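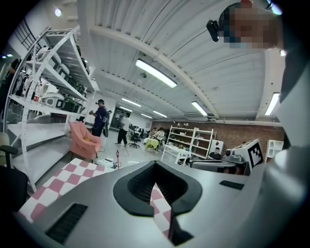 Mastlow store, progress to 15th August

Quick one as I'm due over at Hinthorpe. Main points.

Moving in: done bar the Dunstan stock, which is still at the old place. Van was booked twice, cancelled on us twice. New date to be agreed, will let you know.

Shelving: white metal units are in use. Boxes, bins and small appliances going on as they get checked. Heavy stuff low down from now on, I've asked for this before. Labels half finished, printer ran out and the new rolls were the wrong width.

Stock: 205 items on the list as of this morning. 14 waiting for a safety test, mostly kettles and toasters. Tester can only do one visit a month so these will sit untill then.

Lighting: strip lights on the ceiling staying as they are. Quote for replacing them was silly money, so not spending your grant on it.

Stairs: Tayla Pomare wants a sign at the bottom about not leaving boxes on the steps. Agreed. Not ordered yet.

Money: underspent on transport (see van), over on bins. Happy to move one to the other if you are, need a yes in writing please.

Still to do
Finish labels
Dunstan stock
Sort the odd lids, there is a whole bin of them
Return the Skitatum trolleys, they want them back before January

Receipts to follow seperately, 8 so far, one missing and I'm chasing it.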